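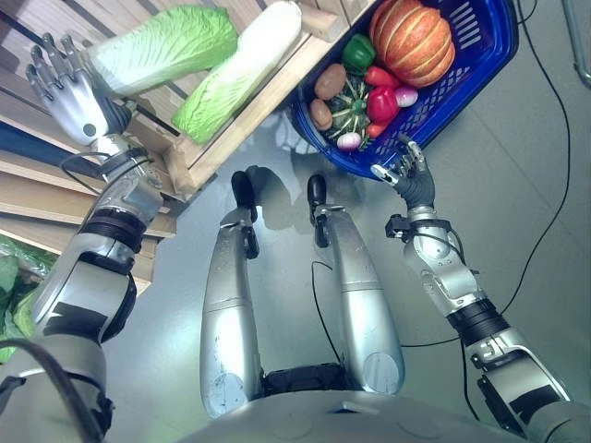

Wed 21 April

Tired. Feet killing me. Writing this in the truck before I lose it all.

Second day of the Peltonen trial at the Stikcombe shop. Got there before open, kettle not working, no milk anyway. The unit was already up and standing at the produce display, silver thing on two legs, cables all over the floor. I stepped over the same black one every time I went for my clipboard. Have to ask about that before we sign anything. The brochure talks about a tidy install and I want to know what a tidy install costs.

What they're selling, so I have it straight for the owners: the humanoid on a monthly lease, produce handling package on top (picking, topping up, moving baskets), and a support line out of Birnthorpe. Two hands, five fingers on each. The demo fellow kept calling the hands "the product" and I see what he means, the legs I could take or leave. Our aisles are narrow and a cart on wheels would do me fine. He said legs are standard. Not an option to leave them off. Asked twice.

Today was the blue basket. Mixed veg on purpose, pumpkin, peppers, potatoes, a couple of radishes, because I said on the phone I wasn't paying to watch it lift apples. Basket's tilted for the customers, so whatever grabs it has to deal with the weight wanting to come forward. One hand out low to the rim of the basket, other one held up beside the cabbages, palm out. Looks like it's telling the napa to wait its turn. I stood there with my coffee (from across the road, $2 more than it was in September) and wrote down questions.

Questions –
does it need the slotted baskets or will our old solid ones do
what happens with a pumpkin twice that size
who pays when it bruises stuff
can my Saturday kids work next to it or is there a line on the floor
does it mind a wet floor, ours is wet from the misters half the day

Got answers to three. The baskets: any with a rim it can get fingers under, supposedly. Bruising: their cost for the first 84 days of the lease, ours after. I don't like that number, it's an odd one and I think it's picked so it ends before the pumpkins come in. Will push for the full season. Wet floor: "we'll get back to you". Hm.

Napa tommorow. Those are the ones I care about. Leaves go limp and tear if you so much as look at them and we throw out more napa than anything else on that crate. If it can take one off the top shelf and put it back without me wincing, I'll write the good version of the report. The wrapped greens down on the lower level I've left out of it for now, plastic is its own headache.

Compare with Resmont, who quoted last month. Theirs is one arm on a rail over the bench, cheaper by $300 a month, and it can't go anywhere. Fine in a packing shed. Useless for us when the display gets moved round every second week. But their paperwork was better, every fee on one page, and Peltonen's quote has the training listed in two diferent places and I can't tell if we'd be charged for it once or both times. Email them tonight. No, tomorrow. Tonight I'm having soup.

Also the shins on theirs are scuffed and spotted, so it's been round the block. Not bothered by that, prefer it really, a demo unit that's had some use tells me more than a shiny one. But check whether the lease is for a new one or a hand-me-down, and if it's the latter I want the price to say so.

Other stuff. Forgot to ring the dentist. Neighbour's dog in my garbage again. Truck needs washer fluid, the cheap kind is fine.

Back there for seven tomorrow. Bring own milk, spare pen, the long tape measure for the aisle by the potatoes.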